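Flandoseo kitchen set: notes for planning and buying equipment

README, version of February. Maintained by Zsófia Barta. Budget questions go to Gunnel Bråten.

What this folder is for

The folder holds the purchase plan and a small sample of recordings from home table tasks with hand-held grippers. We made it for groups who want to start similar work and must write a budget before they have touched any device. It is not a benchmark, and the sample is too small for training.

Contents

budget.csv: every line we paid or plan to pay, in euro, without VAT
quotes/: the offers from Dustano and Drostard, with prices of other customers removed
sample/: 111 short episodes
stills/: single pictures from the episodes, also used in this file

Main costs

Our first plan had one line for grippers and one line for "other". This was a mistake. The second line grew every week, and we had to ask for more money in the middle of the work. Please make separate lines for spare fingers, storage cards, chargers, transport boxes and table objects.

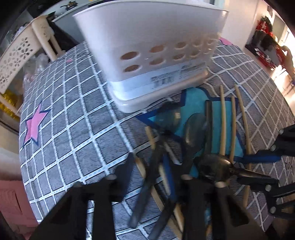
Table objects are cheap one by one, but they get lost and they break. We now buy baskets, sticks and cloths in double quantity from the start. Thin sticks should be listed as consumables, so that you do not need a new approval for each packet.

The gripper line in budget.csv is 2873 per pair, from the Dustano offer. Drostard offered 1628 for a pair without cameras. We compared them for a long time and chose the first, as we had no person free to mount and calibrate cameras ourselves. If you have such a person, the second offer may be better for you.

Keep a reserve. Ours is 2000 for the whole project and Gunnel must sign before it is used. Repairs are paid from this reserve, new devices are not.

Planning by home

We work in borrowed kitchens, which is cheaper than building a test room. The code name for the first home is Vörös. Setting up took us a full morning, and packing was also slow. Put these hours in the plan as paid hours.
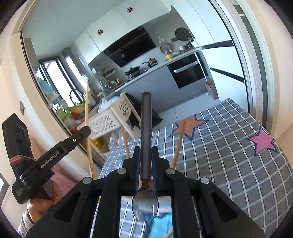
Vörös kitchen, two grippers at the table, one holding a spoon.

Known gaps

Insurance for the devices during transport is missing in budget.csv. The delivery times in quotes/ are what the seller promised, we did not add the real ones yet. Column "life_months" is our guess for most rows, and it is empty where we did not want to guess.

Corrections are welcome. Write the row number and the old value in your message.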